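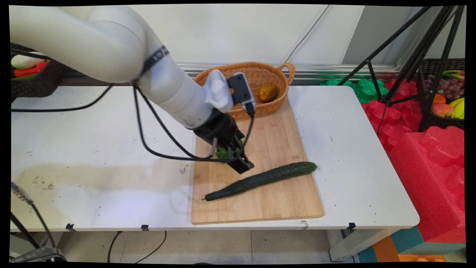
Second term of our sixth form robotics club, and I've been promising an update for ages, so settle in with a cup of tea. Our project this year is teaching the arm to put vegetables away, one at a time, without bruising anything or sulking halfway through. We're on the greens at the moment, so the gripper has got hold of the little bright green piece, with the cucumber lying across the chopping board and the wicker basket at the back of it.

The cucumber is Mimoza Georgiou's department. She wants it picked up by the middle every time and she has 176 practice runs saved to argue her case with (she will, too, if you stand still long enough!). Bujar thinks we should go for the stem end and let it dangle. I'm keeping well out of it.

For those who asked last time, yes, the students do all the driving themselves. One of them steers the arm through the job, we save the run, and later on the program learns from the whole pile. We've got 630 saved now across everything, and I'm so proud of them I could burst.

Soft things are still our weak spot. Ognjen spent most of Tuesday on how hard the fingers close, and went home with a page of numbers and a very squashed grape. He's asked me to say that the second grape was fine.

Hajar Salem has been rewriting the bit that decides when to let go. The old version opened the fingers a touch too high, so everything landed with a thud, and you could hear it from the corridor. Hers comes down another 23 millimetres first and it's a lovely thing to watch, I must say.

We're showing it at the Trunska schools' day in January, two tables along from the Kadrić lot, who were very good last year and very kind about lending us a spare cable. Do come and say hello if you're near. The students love being asked questions, and Mimoza will tell you about the cucumber.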